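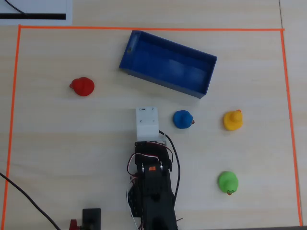 Calibration of the Ikard cell was repeated every 230 trials, and whenever a cable had been changed or a servo replaced. The arm was first driven to its rest pose and the offset of each joint was read and stored. Reach was then checked against the orange tape, which bounds the work area on the left, right and far sides, with the blue bin and the four ducks laid out inside it (Figure 2). Servo wires loop out beside the black brackets, so they were checked for rubbing at each stop. Over 1,032 trials the gripper screws were tightened 5 times and one servo was replaced, after trial 381.

Figure 2. The Ikard cell with bin and ducks in the taped work area.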